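Budgeting for a second gripper on a PC teardown cell: spares or another arm first?

Posted by Alper Aydoğan

We strip and rebuild desktop towers for reuse. I have money for one purchase before July and need to justify it in writing. Options are a spare set of finger linkages and a second fixture tray, or a deposit towards another arm from Prantl. The quote for the spares is 545 pounds delivered. The arm is far more, and the deposit alone would use up the year's allowance.

Work is on full-size towers with the case on its side: memory, processor, drives, cabling. The drive bay is the awkward part. There is little clearance between the cage and the cable runs, and SATA leads do not stay where they are put.

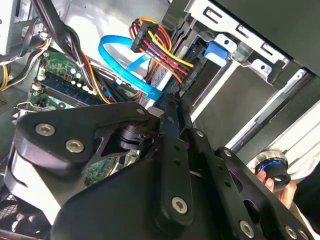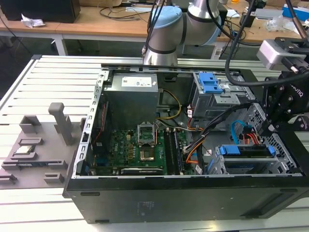

How much should I hold back for spares in the first year?

Set aside the price of one full set of fingers and one fixture tray, and add to it only when your own breakage record says so.

I would also like to know whether people cost the fixtures separately or lump them in with the arm. Ludon put everything on one line, so I can't tell what a replacement tray is worth.

Mwanahawa Mosoti
Buy the spares. An arm waiting for a finger linkage earns nothing, and a second arm doubles the number of parts you have no spare for. Our lead time on machined fingers was 5 weeks last year. A stopped cell for that long cost us more than the parts.

Cost the fixtures separately. Printed trays are consumables. Recesses wear, posts snap at the layer lines, and the layout changes when the processor package does. I keep a fixture line of 500 pounds a year and normally spend about two thirds of it. Ask Ludon for an itemised quote before you sign anything. They can do it, they just don't offer.

On the drive bay, check finger width against the gap at the latch before you reorder the same pattern. If the present fingers foul the cage, a spare set will foul it too. Ask for a drawing with the closed and open widths marked.

Dralent
Depends on your throughput. If you are doing a few towers a day one arm is plenty. We got ours through Galtolora and the support was ok.

galv_bench
Agree with the first reply on itemising. Budget for screws too. The small hex-socket ones go missing during finger changes, and you want the right lengths in the drawer. We keep 6 of each.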